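Chapter 7
Textile Fibers and Household Fabrics

After studying this chapter you should be able to tell a fiber from a yarn and a yarn from a fabric, name the main natural and manufactured fibers, and explain why two fabrics made from the same fiber may behave differently.

Key terms: staple, filament, twist, warp, weft, knit, nonwoven, hand, resilience

7.1 Fabrics in Use

Most people handle fabric from the moment they wake up. Sheets, towels, shirts, curtains, seat covers and bags are all textiles, and so are many things that are seldom thought of that way, such as the backing of a carpet or the filter in a range hood. A fabric is chosen for a job. Upholstery has to stand up to rubbing. A cover for foam has to move with the padding under it and recover when the weight is taken off. Cleaning cloths have to take up water and give it back when wrung.

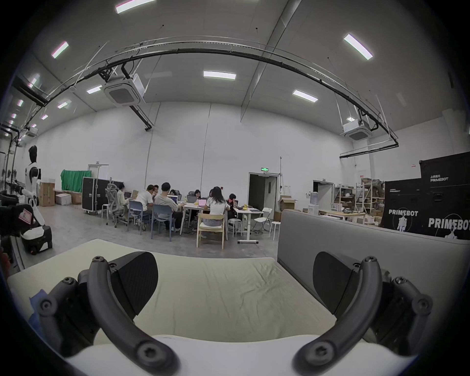 Figure 7.1 Fabrics in a furnished room: a wrinkled cover over a foam mat, gray upholstery, and a small blue cloth.

The word "fabric" covers three different levels of structure, and it helps to keep them apart. The fiber is the smallest unit, a fine strand of cotton, wool, polyester or some other material. Fibers are gathered and usually twisted into yarn. Yarns are then woven or knitted into cloth. Felts and other nonwovens skip the yarn stage, and the fibers are held together by heat, glue or tangling.

Fiber length matters at every stage. Cotton and wool come in short lengths called staple. Silk comes off the cocoon as a long filament, and manufactured fibers can be made either way. Staple yarns have many loose ends, so they feel warmer and fuzzier than smooth filament yarns of the same weight.

7.2 The Delaunay Mill

The case for this chapter is a towel mill in the town of Dremine. The Delaunay mill opened with 39 looms and wove only cotton. It later added a line of blended cloth under the name Helow, made of 70 percent cotton and 30 percent polyester. The blend dried faster and held its size better in the wash, but hotel buyers in Praltano complained that it took up less water. The mill went back to its records and found that the yarn twist had been raised at the same time as the fiber was changed – two changes, with one result. Problem 2 at the end of the chapter asks you to plan a test that would separate them.

Twist holds staple fibers together. With too little, the yarn pulls apart. With more, it grows stronger up to a point, then becomes hard and wiry and begins to kink. A high-twist yarn also leaves less open space for water.

Folds depend on the fiber as well. When cotton is bent sharply, some of the bonds inside the fiber shift and form again in the new position, and the crease stays. Wool springs back. Polyester resists creasing at room temperature but can be set into a pleat with heat.

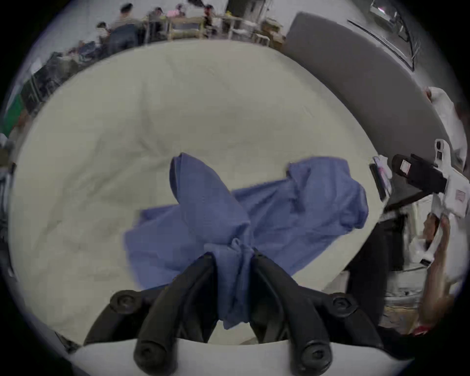

A weaver at the Delaunay mill put it differently when asked about the hotel complaints: the fiber gets blamed for everything, she said, and half the time the trouble is in the spinning. Her view is a common one in the trade, and Section 7.3 looks at the evidence for it, starting with how yarn is made from staple.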